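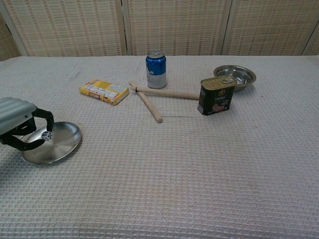
Die in the fingers over the steel plate. Tin, can and chopsticks still waiting their turn.

Pamivik arm, bench notes, July 2025

New fingertips on. I printed them in the softer filament Aranka recommended, and they grip the die by two sides without the sulky little squeak the old set made. Closing force is down to 4 on our entirely home-made scale. At 7 it used to fire the die across the workshop, and one is still under the lathe if anybody is feeling athletic.

Wrist still sags after a long move. Jolán blames my cable routing. I blame the second-hand servo from Hanier. We have agreed to look at the cable first, as it's free.

The waffle cloth stays. Bare tabletop slid about under the plate, and the cloth also muffles my failures. Downside: the height probe reads the weave as a very small mountain range. Averaging over 13 readings flattens it, at the price of a pause in which the arm looks as if it's having doubts.

To do:
- shorten the lead at the elbow
- chopsticks, one at a time, band off (Jolán wants them both at once; Jolán can write that bit)
- tin last, it's the heaviest and I like my gearbox
- order three spare tips from Pondura
- whoever drinks the can before I've tested on it buys the next one

Aranka has the key until I'm back. Power supply is off at the wall.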